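Rerex moves desk power strips to individually switched model

February 1, 2022

Rerex has replaced the power strips on the shared desks at its second-floor office with a white model that has a separate rocker switch for each outlet. The change covers 15 desks and was completed in two days, facilities lead Ilse Van Leeuwen said.

The previous strips had one master switch. Turning off a monitor at the strip also cut power to anything charging next to it, and most users left the whole unit on overnight.
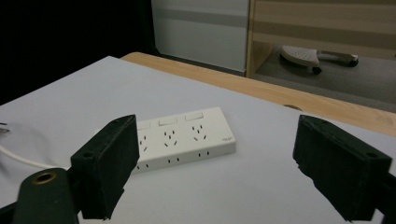
Five-slot outlets on the top face take plugs with either flat or slanted pins. Small two-pin plugs, such as those on phone chargers, go into the pairs of slots along the front side, which leaves the larger outlets free for monitors and docking stations. The strips lie directly on the desktop so that the switches can be reached while seated.

Electrician Lieven Verbeke tested each strip before it was placed. Staff have been asked not to plug one strip into another and to keep heaters off the desk circuits, which are limited to 1000 watts per desk under the building rules.

The old strips will be collected for recycling. Meeting rooms are scheduled for the same change in June. Requests for an extra strip go to Kanini Okoth at the service desk.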